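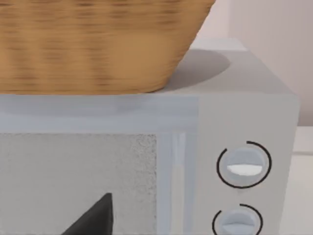
The basket lives on the microwave. 8/4/23

Well friends, I promised a longer update once the Faswood pilot wrapped up, so pour yourself something, this is going to run on a bit. I've been at Wesuvine since February and I still get a silly grin when I badge in.

For anyone new: we're a small company that works with utilities on shifting electric use away from the busiest hours. Water heaters, mostly. I know, not glamorous! But a tank of hot water is a pretty good way to store energy, and so many homes already have one sitting in the basement or the hall closet.

Faswood was my first project start to finish. We had room for 400 households and I was sure we'd be begging people to join. We had 2,097 sign up. I read that number off the screen to my whole row and then had to go walk around the parking lot for a minute.

Picking who got in was the hard part. The utility wanted everybody on one substation, we wanted a mix of tank sizes and ages, and the town (quite rightly) wanted renters included. We went back and forth on it for weeks and I came around to the town's side pretty early.

Renters turned out to be more work, I won't pretend otherwise. You need the landlord's okay for the controller, and then the tenant's okay for the data, and the two letters can't contradict each other. I rewrote those letters so many times I could recite them to you. The final one fit on a single page and I'm prouder of it than of anything in my old job.

My old job, since a few of you asked, was in billing at Csizmadia. Lots of spreadsheets, lots of phone calls with folks who were upset about a rate change. I used to feel a bit sheepish about that when everyone else at the table had an engineering degree. Then we got to the part of the pilot where somebody had to explain a bill credit, and guess who had an opinion.

The short version of that opinion: put the credit on its own line, call it a credit, and don't give it a program code. If a person has to call in to find out whether they got their money, we've already spent more than the credit on the phone call.

Things that went wrong, to be fair about it. The first batch of controllers lost their connection whenever the router restarted, and we had to go back out and swap them. Also our event notices went out at dinnertime, and people had some words for us. Good words, several of them. We send them at lunch now.

Next up is Virix, which is a bigger territory and a colder one, and we're planning for 3,000 homes. Colder incoming water means the tanks run longer, so we can't just copy over the Faswood schedules. I've been in the planning meetings with my notebook, asking what are probably very basic questions.

Oh, and we're hiring! There are 2 openings on the customer side. If you've spent years in billing or a call center and think clean energy isn't for you, please write to me anyway. I almost didn't apply myself, and I'd love to talk it through with you.

Okay, that's plenty from me. I'll get to replies tonight after the dishes are done.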